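**Wednesday, June 21, 2023**

## Save your boxes, please (and other packing news)

Hello again from the packing end of the building! I promised Kanini Obura I'd write something for this issue, and she said I could pick the subject, so I've picked boxes. She may regret that.

We have 182 parcels going out between now and the middle of August, which is more than we've ever sent in one summer, and most of them are the small ceramic lamps for the Grondach shops. Lamps are awful to pack. They're heavy at one end and thin at the other, and the shade ring chips if you so much as look at it. I packed my first one in newspaper back when I started and I still feel bad about it.

So we've gone over to foam inserts for anything breakable. You open the box, fold all the flaps right back so they stay out of your way, and set the foam in the bottom before anything else goes near it. I used to leave the flaps standing up and then fight them the whole time — Leire Quintana watched me do this for a week before she said a word. Fold them back! It takes two seconds.

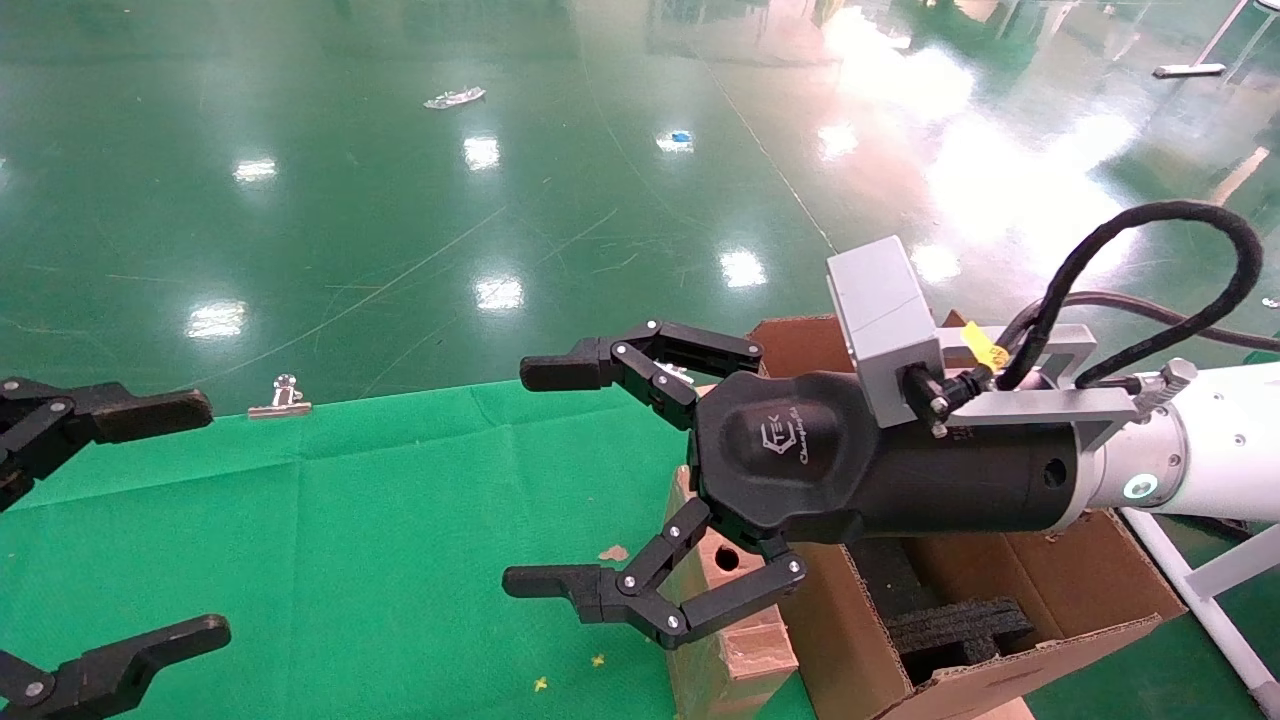 *Flaps out, gray foam in the bottom, green cloth in front.*

A cloth on the table is my own habit and I recommend it to everybody. Small parts don't roll as far on cloth, and when you drop a screw you've got some chance of finding it again. Mine gets very wrinkled and I've stopped caring. I also like to have a binder clip or two within reach, mainly for holding the paperwork together until the box is ready to close. Harish Bangera uses a rubber band for this and we've agreed not to discuss it.

Now, the saving part. Brown cardboard boxes with their flaps still attached are what I'm after. A bit of old packing tape is fine, and so is a small hole in a flap, as long as the bottom is solid and the corners haven't gone soft. Please don't flatten them if they've still got foam inside, because the foam creases and then it never sits right again. (If it's already creased, bring it anyway. I cut it up for corners.)

What I can't use: anything that's held food, anything that smells of candles, and those shiny mailers from Phuthong that split down the side. Keisha Mahmoud brought me a stack of 54 of those last month and was so pleased about it that I took every one. They're under the stairs, if anybody has a use for them.

Tape is another matter. The new order from Altow came in at the weekend and it's the tan kind again, a good wide one that stays put on cardboard. One strip along the seam and one across each end will do for a lamp. Kiyoshi Arai likes to go all the way around twice, and I've had a note from a shop asking whether we could please stop.

Drop boxes by the side door any morning before ten, and write "foam" on the top if there's some inside. I'll be there with the kettle on.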